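About Tukstead

Tukstead runs amateur esports leagues for players in Drindell and the towns nearby. We started in March with 3 teams in a rented room on Vogler Street, and now have up to 400 registered players each season.

Our main event is the Fikier Cup, a 10-week team shooter league open to anyone 16 or older. Entry is per team, and the winners share a prize of $1,000. Matches are played online, with the finals held at our hall.

The hall has PCs for members who don't own one. We do our own builds and repairs. 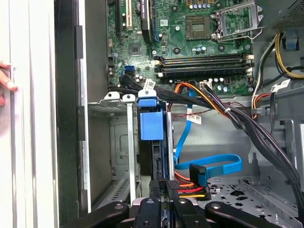
Inside one of the towers, CPU socket open.

Sign-up for the next season closes April 30, 2019.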